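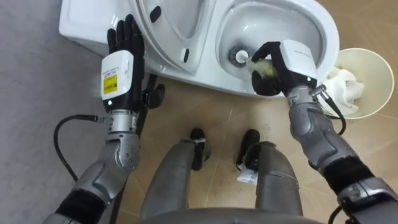
Photos: Dzintra Priedītis / Lakau

Where does the water go when you flush?
By Tobiloba Danladi
Monday, August 20, 2018

You push the button, you hear a big noise, and the water is gone. But gone where? It has a long trip in front of it, and the trip starts inside your own bathroom.

Most toilets have a tank at the back. The tank keeps clean water ready. When you flush, a valve at the bottom of the tank opens and the water falls quickly into the bowl. It pushes everything into a curved pipe behind the bowl. This pipe is bent, and a little water always stays in the bend. Plumbers call it a trap. The water in the trap works like a door – it stops bad smells from coming back up into the house.

Many newer toilets have a button in two parts. One part gives a small flush and the other gives a big flush. Use the small one for pee, and your family will save a lot of water.
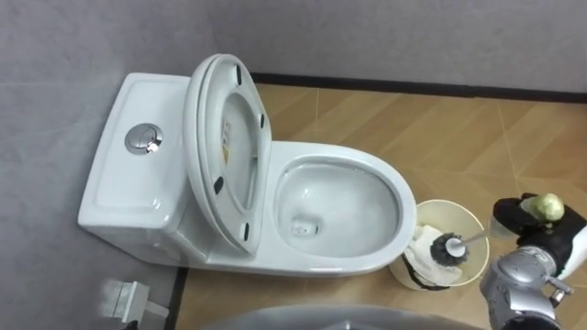

After the trap, the water goes down through the pipes of the house and into a bigger pipe under the street. This big pipe is the sewer. Water from sinks, showers and washing machines comes there too. Sewer pipes are usually laid with a small slope, so the water can run downhill by itself. Where the land is too flat, pumps must help.

At the end of the sewer is the treatment plant. Here the dirty water is cleaned, step by step.

First it passes through a screen, a kind of giant comb. The screen catches rags, sticks and toys that fell in. Then the water rests in large tanks. Heavy dirt sinks to the bottom, and fat swims on the top and is taken away.

Next comes the part I like best. In the following tanks live billions of bacteria, so small that you need a microscope to see them. They eat the dirt which is still in the water! Air is blown into the tanks, because these bacteria need oxygen, the same as you. 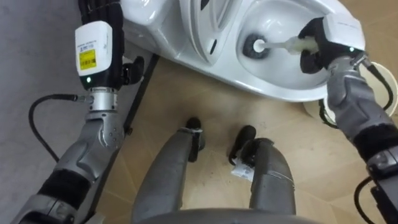
When the bacteria have eaten, the water rests one more time, and they sink down. Many plants also use special light or chemicals to kill germs. Then the water can flow into a river or the sea, and one day it may come back to us as rain.

You can help the treatment plant. Only three things belong in the toilet: pee, poop and toilet paper. Wet wipes do not fall apart like paper does. They stick together with fat and make big lumps, and somebody must go down and pull them out. Put them in the trash can, also if the package says "flushable".

New words
Valve: a part that opens and closes to let water through.
Sewer: a large pipe under the ground for used water.
Bacteria: very tiny living things.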